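Stoster: plotting and layer handling for spatial data
Second progress report to the Peixoto Fund
Reporting period: April to September

1. Where we are

The short version is that the package works, the documentation mostly agrees with it, and the release we promised for the end of summer came out in early fall, which in our line of work counts as punctual.

As a reminder, the grant pays for three things: a rewrite of how Stoster decides what needs redrawing when a map layer changes, a coordinate system checker that complains before the damage is done, and enough documentation that people outside our office can use either one. The first is finished. The second is finished in the sense that it complains. The third is discussed in section 4, where we would ask the Fund to be in a generous mood.

2. Redrawing

The old version redrew every panel whenever anything changed. If you had a page with twelve maps and edited one title, you could go get coffee. Several of our users reported that they had come to depend on this.

The new version keeps a small record of each layer as it was last drawn - its extent, its resolution, its color table, and a hash of its values - and compares that with what it is handed. Only the panels that differ are drawn again. This took four months, of which one was writing the code and three were finding out what "differ" means. Two rasters with the same values and a different name are the same picture. Two rasters with the same name and a different "no data" value are not, even though every comparison function in the language will cheerfully tell you they are. We now have a test for that, and for each of its cousins. 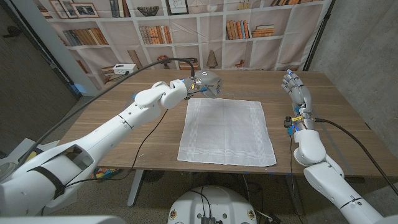

The hash was the part we got wrong first. Computing it over every cell was accurate and slower than redrawing, which defeated the purpose with some style. We moved to a block scheme, where the layer is hashed in tiles and the tile hashes are kept. A change in one corner now costs one corner. Layers that live on disk are hashed by file size and modification time unless the user asks for the thorough version with an argument called strict. The default is strict = FALSE. We argued about this for longer than we would like to put in a report.

One known problem remains. If a layer is modified in place by another package that writes to the same file within the clock resolution of the file system, Stoster will not notice. We have seen this happen once, on a network drive, to the person who wrote the code.

3. The coordinate system checker

The checker is called by every plotting and overlay function and stops when layers disagree about where on the planet they are. It replaces the previous behavior, which was to draw them both and let the user wonder why a county had moved to the Gulf of Guinea.

It recognizes definitions written in the old string format, the newer structured text format, and plain numeric codes, and it treats equivalent definitions as equal. "Equivalent" is doing heavy lifting in that sentence. Our test set now holds 805 definitions gathered from bug reports, sample data, and our own hard drives. On the current release 212 of them need a fallback step in which the checker projects a handful of points both ways and compares the results. The fallback is slow but has settled several disputes.

A missing definition produces a warning. A wrong definition produces nothing, as we have no way of knowing, and this is now stated in the help page in a sentence that went through six drafts.

We also connected the checker to Florkus, our import tool, so that files are looked at on the way in. This was not in the work plan. It took two days and has prevented more support mail than anything that was.

4. Documentation

The work plan calls for 80 help pages with working code samples. We have 80 help pages. Not all of the samples work on all platforms, and a few of them work only if you have already run the one before. The automatic check catches the ones that fail with an error. It does not catch the ones that run perfectly and produce a blank rectangle, and those we are going through by hand, with the enthusiasm you would expect.

The argument names have been made consistent. Previously the same idea was called layer, lyr, x, or obj, depending on who had been writing that day. It is now layer everywhere. The old names still work and print a message asking you to stop. They will be removed two releases from now, at which point we anticipate hearing from everyone who did not read the message.

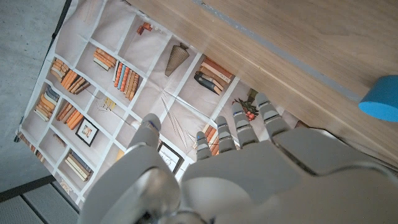

Robotic hand in front of the printed bookshelf backdrop.

The long tutorial, which walks through a land cover project from import to finished map, exists in draft. It is too long. One reader at Clestley got through it in an afternoon and sent back comments up to the end of chapter three, after which there is a silence that we have chosen to interpret as agreement.

5. Users and support

We do not track users, partly on principle and partly from not having built anything to do it with. What we can report is the issue list. It grew after the release, as issue lists do. Most of the new entries are about the checker refusing to draw things that used to draw, and in most of those the checker is right. We have written a standard reply for these and rewritten it twice to sound less pleased.

The team at Clestley moved its monthly reporting over to the new version in August and has stayed on it. They sent a patch that fixes legend placement on very wide pages. We accepted it, broke it the following week, and have since restored it with a test.

6. Changes to the plan

We ask the Fund to note the following.

The interactive viewer has been dropped from this phase. We built enough of one to learn that it would be a second project sharing a name with the first. The hours have gone to the tile hashing and the help pages.

Support for layers given as a nested list (a list of lists, each with its own names) has been added. It was asked for often and refused often, and it was easier in the end to write it. Names are built from the outer and inner labels joined with a dot. If that produces a duplicate, the function stops and says which one.

The minimum language version has gone up by one. This will annoy anyone on a locked-down machine. The previous release stays available for them and will get bug fixes until March.

7. Money

Spending is in line with the budget except for computing, where we are under, and staff time, where we are over by almost exactly the same amount. The under-spend comes from tile hashing making the nightly tests shorter. The over-spend comes from writing tile hashing. We ask permission to move the difference between the two lines, and the form is attached.

8. Next period

October: finish checking the samples by hand and release the corrected help pages.
November and December: cut the tutorial in half, then find a new reader.
January: speed up the fallback comparison in the checker by caching results between calls. A rough version is already in the development branch, switched off.
February: remove the last of the old redraw code, which is still in the package, still called in one place, and still the only thing that handles inset maps properly.

The inset maps will need their own solution before that last item can go ahead. We have two designs on paper and will send the Fund a one-page note when we have picked one.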